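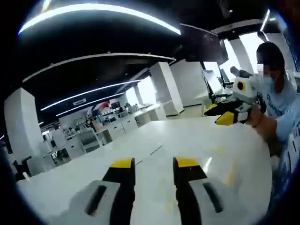
What should a shared table in an open office be cleaned with? A soft cloth, lukewarm water and a small amount of dish soap are enough for ordinary marks, followed by a second cloth to dry the surface.

About | Archive | Workspaces | Contact

This site uses cookies to remember your preferences. Accept | Settings

The question has reached this blog several times following the February entry on desk storage, and it merits a fuller reply. A long white table is a practical choice for a large room. It reflects daylight from the windows and gives several people a place to work standing up. It also shows every pencil line and coffee ring, and a glossy finish makes streaks plain to anyone seated near a window.

At Brumstead, where I supervised the furnishing of two floors, the tables were wiped once at midday and again at the close of business. The midday cleaning was later discontinued on weekdays without visitors. Marker ink was treated separately with a little rubbing alcohol on a cotton pad, tested first on the underside of the table. Scouring powder was not permitted. One tabletop had been dulled by it before my arrival, and the patch remained visible from the doorway for as long as the table was in service.

Seams require particular attention. Where two tops meet, crumbs and eraser dust settle in the gap, and a wet cloth merely presses them down. A dry brush should be drawn along the full length before any water is applied. The Sirkby office used an old paintbrush for this purpose - a perfectly adequate tool - and kept it in a desk drawer with the spare cloths.

Readers have also asked about cables. My preference is to keep them off the tabletop altogether and to bring power to the desks along the wall or columns. Screens may be hung from the ceiling where the structure allows, although the height should be agreed upon with the people who will read them. At Brumstead the first height chosen was too great, and the brackets were lowered by 8 inches the following week.

The next entry will address chairs, including the matter of casters on hard floors.

Nayeli Villanueva
Sunday, December 2, 2018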